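Anybody else still mixing greens from scratch? I gave up the tube stuff in July and my landscapes look less like a golf course, but I'm burning through yellow like crazy.

**brorkier_ink**

I went the other way. One Priletti sap green, a bit of burnt sienna to calm it down, done. I did a whole hillside with it last week and my teacher Rosine didn't say a word, so I'm counting that as praise.
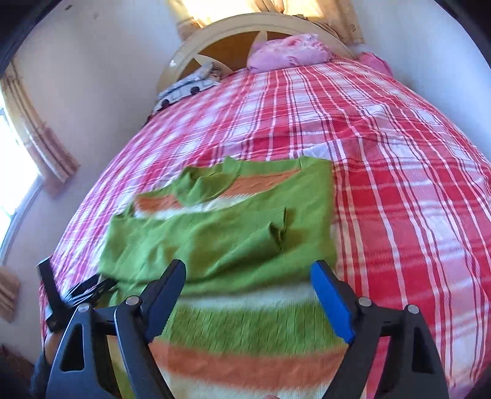
## Replies

**agathe_b**

Sorry, can't agree. Sap green with sienna goes to mud the second you add a third color. Two blues and two yellows give me every green I need.

**pletus**

Every green except the one you mixed yesterday, lol. I can never match it when I run out halfway across a field. How big a puddle are you people mixing??

**agathe_b**

Big! Bigger than you think. And I write the mix in the margin.

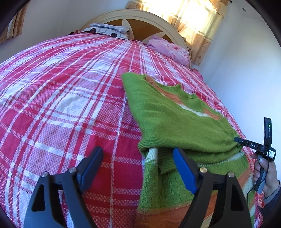
**ademir_d**

Shadow greens are where I get stuck, way more than the sunny ones. I've been dropping a little crimson in and it darkens nicely without going black (only a little, or you get brown). If you want practice with stripes that close up as they go back, like plowed rows, draw a plaid bedspread from the foot of the bed first. Crimson, pink and lavender, so no greens to fight with, and you find out fast if your perspective is off.

**brorkier_ink**

Crimson in sap green is nice, I'll give you that. Still not buying four tubes to do the job of one.

**pletus**

Trying the crimson tonight. Which blue though, ultramarine?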